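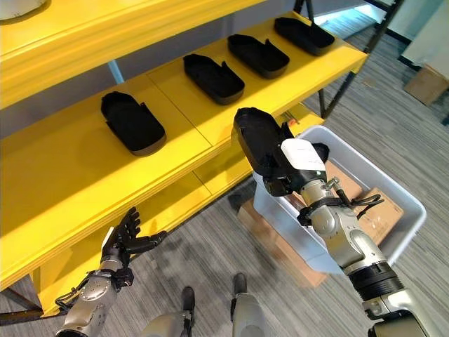 Tray handling at the yellow shelf, seen from the head camera.

Putting Shoe Trays on a Shelf: A Slot Planner for a Two-Armed Robot
Project report, robotics software track

What we set out to do

Our team wanted a robot with legs, two arms and a head camera to handle shoe-shaped trays at a shelving unit without a person typing in coordinates. It sounds like a small job. It kept us busy for a whole term, and we loved nearly all of it!

We wrote three pieces of software: a perception node that finds the trays and the free places between them, a planner that picks a place and a path for the right arm, and a small logging tool we named Nurholm (more on that below, because it saved us more than once). Low-level arm control came from the lab's own stack, Cotavis, and we left that alone apart from one config file.

Finding the trays

Black trays on a bright yellow shelf are a gift for color segmentation. Our first version was a plain threshold plus a contour fit, and it found trays on the first afternoon. Then we noticed it also found the robot's left hand, which is black too and often hovers near the shelf edge. We fixed that by projecting the arm model into the camera view and masking out everything that belongs to the robot.

Direction matters as well. Each tray has a notch at one end, and we want all of them facing the same way. The outline is nearly symmetric, so the contour fit would sometimes flip a tray by half a turn. We cut a small patch from each end and ran a tiny classifier on the pair. It was trained on 4,000 patches, most of them generated by rotating and relighting the ones we had labeled by hand. (Labeling patches is a great way to listen to music.)

Choosing a slot

The planner doesn't store a fixed list of slots. It takes the tray centers, fits a line through them, and looks for a stretch along that line wide enough for one more tray. We tried fixed slots first and dropped them, as they only worked when the robot stood in exactly the right spot. With the line fit, the robot can stop a little to one side and the plan still makes sense.

Each candidate gets a score from three terms:

Clearance to the neighboring trays
Distance the right arm has to travel
How far the wrist has to turn to line up the notch

The third term was a late addition, and it made the motions look much calmer – before that, the arm loved to take the long way around.

Close to the yellow beams

The head camera looks down at a steep angle, so it can't tell us much about what happens under the gripper. For that we used the wrist view. We feed it to a short-range check that compares the finger's edge with the nearest yellow edge and slows the arm when they get close. The finger is matte black and the structure is saturated yellow, so the edge detector has an easy time. The carpet was harder. Its streaks produce lots of long parallel lines, and our early version happily treated them as rails. A color gate before the line search took care of it.

The black perforated bar was another lesson. It wasn't in our collision model at all, and we only noticed when we scrolled through wrist views in Nurholm. We added it as a simple box with 2 cm of padding on every side.

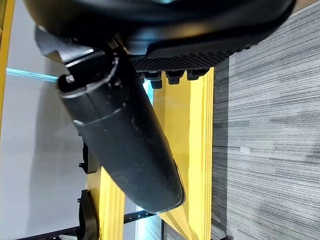 Test runs and results

We ran 51 placement attempts with the final version. Of the failures, most came from the grasp and only a few from the slot choice. A tray held with too much tilt would touch the shelf with one end first and then slide. We now estimate the tilt after the grasp and correct it before the approach, though we ran out of lab time before we could repeat the full set.

Planning time was fine on the lab computer. The slowest part was collision checking against the upper shelf, so we cache those results between attempts.

Nurholm, our replay tool

Nurholm records both camera streams, the joint states and every planner decision, and plays them back on one timeline. You can stop at any moment, change a planner setting and see which slot it would have picked. We built it in September as a quick hack and ended up using it every day. The last release keeps 24 runs in memory, so jumping between them feels instant.

Still open

The left arm does nothing useful in our code yet. We'd like it to steady the tray during the final approach, which means planning for both arms at once. We also want to try the notch classifier on trays in other colors, and to move the padding values out of the source code and into a settings file, where they should have been from the start.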